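Trays, racks and who does the lifting: a talk with Duyên Ung
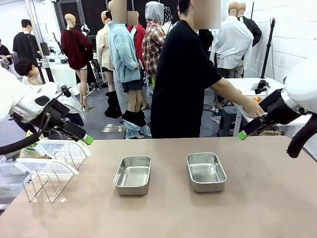 Two steel trays between the arms, with a hand at the right gripper, at the Ilent workshop in Cledside.

Duyên Ung ran the evening wash-up at Hứa for a long time before there was any talk of a machine. Hứa is a catering kitchen that sends out meals to offices and aged care homes, and everything it sends out comes back dirty on the same trucks. On a normal evening that means 900 trays, plus lids and whatever the drivers have thrown in on top.

She still works there, but two days a week she is at Ilent, the company that makes the two-armed machines Hừa has started using on the clean side of its wash-up room. I met her at the Ilent workshop and we talked again by phone the following Sunday, when she had more time.

I asked her first what the job was like before.

"Wet," she said. "You've got a dirty side and a clean side. The dirty side is scraping and loading. The clean side, you're taking trays off the belt while they're still hot, you check them, you stack them by size, you put them on the trolley. Everyone thinks the dirty side is worse. It smells worse. But the clean side is the one that does your wrists."

There were eight people on the evening crew then. They swapped sides at the break, and anyone with a sore hand or shoulder was meant to say so and go on lids. Most of them didn't say so. Duyên had a wrist brace in her locker for years and wore it on the drive home.

The first she heard of the robots was at a staff meeting in August. Georges Sabbagh, who manages the site, told the crew that a machine was coming for the clean side and that it would be on trial. He didn't have much more to tell them than that, and Duyên thinks the meeting went badly.

"He read it off a sheet. Somebody asked if there'd be shifts cut and he said no plans at this stage. Well, you know what people hear when you say that. Two of the younger ones were looking for other work by the end of the week. One of them went."

I put this to Sabbagh later. He agreed with her account.

"I should have held off until I could give them a straight answer," he said. "I'd been told not to promise anything. What I could have done is tell them I'd been told that."

The answer, when it came, was put in writing. The evening crew's hours would be kept for the length of the trial and after it, and anyone moved off the clean side would be moved at the same rate. Duyên has a copy in the same locker as the wrist brace. She says it did more for the mood than anything the machine did.

The machine itself was slow. On its first evenings it handled so few trays that the crew worked around it and cleared its trolley themselves at the end. It picked up trays well enough when they were sitting apart on the belt. When they came out touching, or one inside another, it stopped and waited for someone to come.

"And it would wait very politely," Duyên said. "You'd turn round and it had been standing there for ten minutes with its hands over the tray. So now you've got your own work and you're minding this as well."

She complained about it in some detail to the Ilent people who came to look at it, and they asked whether she would come in and show them. That's how the two days a week began. She was not keen at first. She had pictured a room full of people with laptops asking her to fill in a form.

What she does there is closer to what she did when she trained new starters. Trays go on the table, she takes the arms by the gripper and moves them the way she would move her own hands, and then it's done again with the trays somewhere else. One lower, one higher. Closer together, further apart. A wire rack goes on the table for some of it and stays out of the way for the rest.

"The rim is the whole thing," she said. "Those trays have a rolled rim and you can get hold of it if you come in at an angle. If you come straight down on the flat side wall you're squeezing it and it slips. I never thought about that in my life. I had to stand there picking up a tray over and over to work out what I was doing."

The bright green pads on the fingertips she likes. She says they are easy to see when you're tired, and that on the line people look for the green before they reach across. She would like the whole arm to be that colour.

I asked whether she felt she was teaching a machine to do her job.

She took a while over this. "Part of it. The part that hurt. I've thought about it a lot, I'm not silly. If you'd asked me to come in and do this before we had that letter, I'd have said no. Some of the crew still think I shouldn't. One of them I've known a long time and we don't really talk about it."

She is paid by Hứa for her days at Ilent, with a travel allowance that took a couple of months to sort out. It went through Wemska, the agency that handles payroll for the site, and Wemska had no code for it. For a while she was down as being on a training course. She was still annoyed about it when we spoke, mainly since it meant she lost a weekend loading and had to ask for it back.

These days the machine puts away about 300 trays in an evening, which is a third of the total. The rest still go through people's hands. It does the large trays and one of the medium sizes. It doesn't do lids, it doesn't do the wire racks, and it doesn't do anything with a dent in it, which at Hứa rules out a fair bit of the stock.

Checking is still a person's job too. A tray can come out of the washer with a baked-on patch in the corner, and in shiny steel it's hard to tell a mark from a reflection. Duyên tilts them to the light. She has shown the Ilent people how, and they are working on it, but at the moment someone stands just ahead of the machine and pulls the bad ones.

That post is the biggest change to the work, and not everyone wants it. It's easier on the body and harder on the head. You stand in one spot and look at trays.

"You get to the end of an hour and you couldn't tell me if you'd looked at the last 20 or not," she said. "So we made it half an hour and swap. Georges wanted an hour so the roster was simpler. We had a bit of a go at each other over that one."

Sabbagh says she was right about the half hour, and that the roster is a mess.

He is also frank about the money. The trial hasn't saved any so far. Sick days on the evening crew are down, and he has stopped having to ring round for cover on short notice, but the machine costs what it costs and the crew is on the same hours it was on before. When the younger man left, he was replaced, so it's back to eight. What Hứa has got out of it is that the trolleys are ready earlier, and the morning crew starts with stacked trays in place of half-stacked ones.

"If head office wants it to pay for itself by next year, they'll be disappointed," he said. "I've told them that. I can show them wrists. I can't show them wages, and I'm not going to."

There are things the crew miss. With the machine in the middle of the clean side, the two people working there are further apart and can't talk over the washer. The radio has been moved twice. The old arrangement, where you could call for a hand and someone would lean over and take a stack off you, doesn't work any more, as there's a white arm and a hose in the spot where that person used to stand. Duyên has asked for the line to be turned around so both people are on the same side. It needs a plumber and there's a quote in.

She was more cheerful about a smaller thing. One of the women on the crew, who had been on lids for most of a year with her shoulder, came back to the main line as a checker and has asked to learn the restart procedure. Until then only Duyên and Sabbagh had known it, so if it stopped on an evening when both of them were off, it stayed stopped. Now there are four who can do it, and the steps are taped up inside the cupboard door in two languages.

I asked what she would say to a crew somewhere else that had just had the meeting and the sheet of paper.

"Get the hours in writing first. Then ask for someone off the floor to be in the room with whoever's building it. They're nice people but they'd never lifted a hot tray." She thought about it. "And ask who's going to pay for the parking."

Her days at Ilent are booked until the end of the year. The next job on the list is nested trays, two or three stuck together with water, which she does with a knock of the heel of her hand and has not yet found a way to show anyone.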